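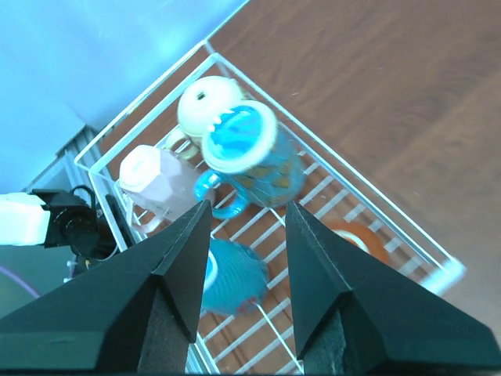 WORKPLACE HOW-TOS / Kitchen & breaks

Setting up the arm for mug duty, and sorting out the rota around it

Quick one as the Kinsella office starts next week and keeps asking how we did it at Vastow. Short version: the arm moves mugs between rack and table. People still wash, still dry, still wipe down. What goes is the 30 minutes at the end of the day that always landed on whoever was on reception.

Step 1. Clear the table
Rack at one side, mugs near it, the rest bare wood. No phones, no post. Leave space between mugs if you can, handles especially – two handles touching is the thing that slows it most.

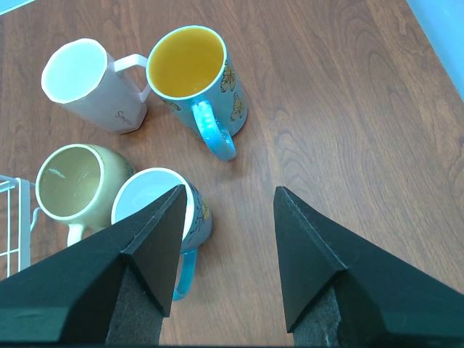 Mugs upright, open end up. If one's lying on its side in the rack, stand it up before you press start. We lost most of September to people assuming it would cope.

Step 2. Check the rack
Empty it first. Push it back to the tape marks, and check it hasnt been turned round by the cleaners. Give the wires a wipe. Then run the empty cycle once from the Stastetti panel (green button, hold it) and stand back while it goes.
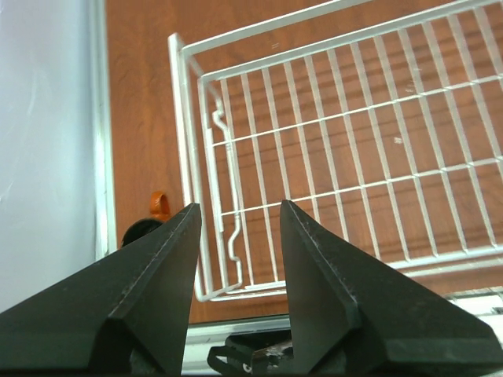 Written by the facilities desk lead, Vastow

Step 3. Agree who does what
Do this before day one, not after. Ours:

Washing – everyone does their own, same as ever
Pressing start – first person in
Stops and faults – reception or facilities, both trained
Anything chipped – take it out, dont leave it for the arm

Reception were worried, fair enough. The job was theirs and then it wasn't. They now get that half hour for the post and go home on time, and it's written into the rota so it can't quietly fill up with something else. Put that in writing at your end too.

Step 4. Run a small batch
Start with 8 mugs in total, four at a time. Hands off the table while it's moving. If it hesitates over a rim, let it, it usually sorts itself. If it stops twice on the same mug, move the mug.

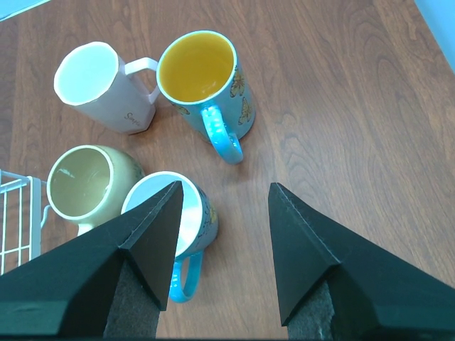 Step 5. Log the stops
Sheet's on the fridge. Time, which mug, what you did. We had 44 stops in the first month and 13 in the second, mostly from moving the rack closer. Send yours to the Itow shared folder on Fridays and I'll go through teh lot.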